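発表用メモ「山の村の共同パン焼き窯について」
話す人:レグラ・ファンクハウザー

(はじめに)
皆さま、こんにちは。レグラ・ファンクハウザーと申します。日本語はまだ勉強中ですので、ゆっくり話します。聞き取りにくい所がありましたら、手を挙げてください。

(スライド2)
モンドスコンベ村の窯は1838年に建てられました。当時、パンを焼く日は年に2回だけでした。焼いたパンは棚に並べて乾かし、何か月もかけて食べました。固いパンですから、専用の刃物で割ります。
※ここで「固い」を強く言う。

(スライド3)
村の帳簿には、薪を出した家の名前が34軒書いてあります。順番はくじで決めました。最初に焼く家は、冷えた窯を温めるために薪をたくさん使いますので、損な番だと言われていたそうです。
※帳簿の読み方はヘルミーネ・エッガーさんに教えていただいた。お礼を言う。

(スライド4)
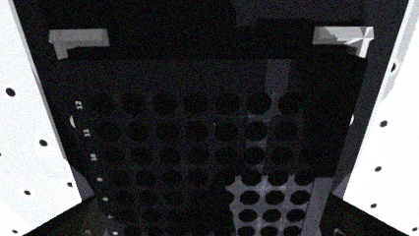 ライ麦の生地は、前の回の生地を少し残して種にします。種は隣の家から借りることもありました。借りた家は、次の回に同じ量を返します。この習慣を表す方言の言葉がありますが、私には発音が難しいので、板書します。

(スライド5)
今は6月に窯へ火を入れます。昨年はアンドリ・ハウザーさんが火の番をしました。
※時間が足りなければ、くじの話の後、すぐ質問に移る。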